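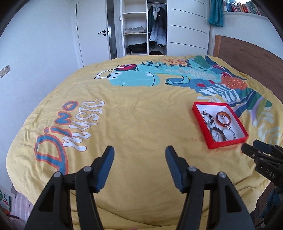 Mireille Marty wrote back after the first version of this talk that she had never sorted a jewellery box in her life, she just bought a bigger one. Read her line out, wait for the laugh, then ask for hands. Who has a box at home that won't shut?

Slide 1. Say who I am and that the talk is on small things: bangles, bracelets, rings, the odd watch. Last month at Nastbridge we did coats and shoes and ran over. Keep the opening short.

Main point for the first part: work on a bed. A table is too hard and things roll off it. A bedspread holds a ring where you put it down. A plain cover is best for the very small pieces, but most people will use whatever is on the bed and that's fine. Smooth it first if you can be bothered.

Mention the box. A shallow one with a pale inside is what I tell people to look for, and an old gift box will do. You can see the bottom of it, and thin silver shows up better than it does on dark velvet. Deep boxes are where chains go to knot. If anyone asks about the Curby trays, I've used them, they're all right, the small size is too small for bangles.

Thick bangles and thin ones. This is the part people write down, so slow down.
- Thick bangles take up the room. A beaded bracelet dropped next to one ends up inside the loop, then a charm goes in after it.
- Take the thick ones out first and lay them on the cover beside the box.
- Put thin silver back on its own.
- Beads last. Check the elastic before they go anywhere.

Next slide.

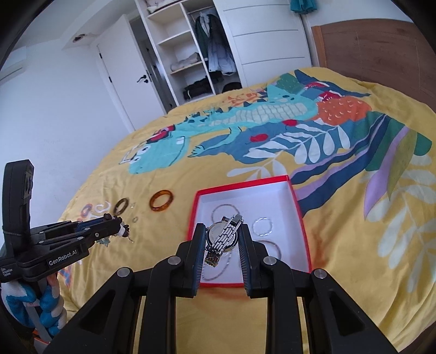
Sorting on the bed: thin silver in the box, thick bangles beside it.

Talk about the watch here. My view is that a watch with a metal bracelet shouldn't live with bangles, as the links scratch and get scratched. Léonie Rey disagrees and keeps hers in with everything, and she'll probably be in the room on Sunday, so give her a minute if she wants it. What I do: watch goes in last, on its side, in a corner, with a bit of cloth round it. If it's worn every day, leave it out altogether and give it a saucer.

Rings. Small rings get lost in the cover when you lift it. Pick them up before you do anything else. I keep a matchbox for them. Tell the Fludside story if there's time (the ring in the hoover bag, 2 hours on newspaper in the yard). Skip it if the kettle is already on.

Where the box goes afterwards. On a wardrobe shelf, at eye level, on top of nothing. Folded linen is a bad base, it slopes, and whoever gets a pillowcase out will tip the lot. A wardrobe with open shelving is handy for this if there's one shelf you can leave half clear.

Questions I usually get:
- Cleaning. Soft dry cloth. I don't do dips and I don't recommend any.
- Amber and amber-coloured plastic. I can't tell them apart by eye and I say so. Send them to Haddadin, the repair shop, Tuesday to Saturday.
- How long it takes. One box, 8 minutes if you don't stop to try things on.

Hand round the sheet before the break. Chairs to go back against the wall at the end.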